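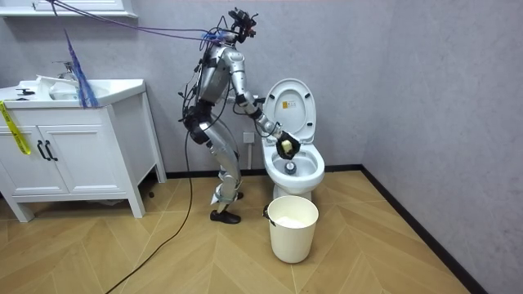
Student Projects: Animal and Poultry Science

Litter moisture and coliform counts in a small broiler shed

Marina Ververidis

Wet litter favours bacterial growth and raises ammonia at bird level. This project compared pine shavings and chopped straw in 9 pens at the Nodard teaching farm. Litter was sampled in July at three points per pen and dried to constant weight. Straw pens had the higher mean moisture, mostly near the drinkers. Coliform counts did not differ clearly between materials. Litter depth was not controlled.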